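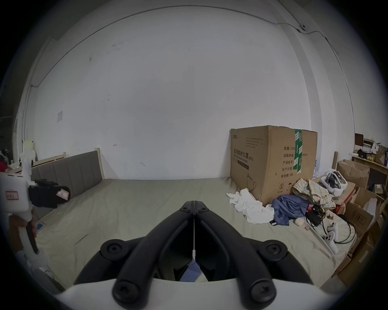
Notes on teaching a laundry-folding policy with hand-held grippers. Long thread, mostly for people setting up their own rig. Project is Zastido, the folding code is Brovar, and I look after the data side.

We tried full remote control first. Operator in a headset, a controller in each hand, arm in the next room. It gives you joint angles directly, so nothing has to be converted later. It is also slow. A shirt I fold in seconds at home was taking minutes.

The main trouble with remote control on cloth is feel. You can't tell how many layers you have pinched. Operators make up for it by pausing to look, and the policy then learns the pauses.

Hand-held grippers get round most of that. You hold the same fingers the arm has and do the job yourself. You feel the cloth drag. One in each hand for anything bigger than a face cloth.

What you lose: the arm's limits. A person will happily reach across a double bed with the wrist bent back. The arm can't. We throw out any run where the path can't be followed by the arm, and in the first batch of 300 that left us 94.

After we changed the instructions it got much better. The change was dull. Stand in one place, keep elbows low, no reaching past the middle of the bed.

Beds are harder than tables. The mattress gives, so a grasp height that works at the edge is wrong in the middle. If you only record on a table, expect the fingers to close on air or dig into the sheet.

Leave the clutter in. Our tidy recordings from June gave a policy that did well on a bare sheet and went after a charging cable the first time it saw one. Crumpled clothes next to bags, cables and boxes are what a bedroom has.

Pale cloth on a pale sheet is still the worst case. White on grey-beige under a ceiling light, the edge of the garment more or less vanishes. Blue is fine. I now ask for at least 2 pale items in every session.

Finger alignment: close the fingers fully and look at the seam before each session. If the tips meet off centre, thin cotton slides out sideways and you will blame the policy for it. Check the screws on the fingers too. They work loose.

Tracking. The headset needs something to look at. A plain white wall with nothing on it is poor, and a few boxes or a shelf at the side help a good deal. Don't move them halfway through a session.

Sync the two grippers at the start with a single tap, tip to tip. We used to trust the clocks. Over a long session they drifted by 6 frames, enough to make a two-handed lift look like two separate lifts.

Labels: we keep them short. "Pick up shirt", "lay flat", "fold sleeve in". McKinnon, the older set we started from, had a full sentence per run and no two people wrote the same sentence.

Failed grasps stay in if the person recovers within the same run. Policies trained without them stop dead after the first miss. Runs that are abandoned go in a separate folder, and I have not found a use for it yet.

Someone asked whether we still use remote control at all. Yes, for corrections. When the policy gets stuck on the arm, an operator takes over for a few moments and hands it back. Those short pieces go into the next training run with a higher weight.

Next job is fitted sheets. The Lollness arm has the reach for a single bed only, so that is where we will start. Will post the calibration script once I have taken our file paths out of it.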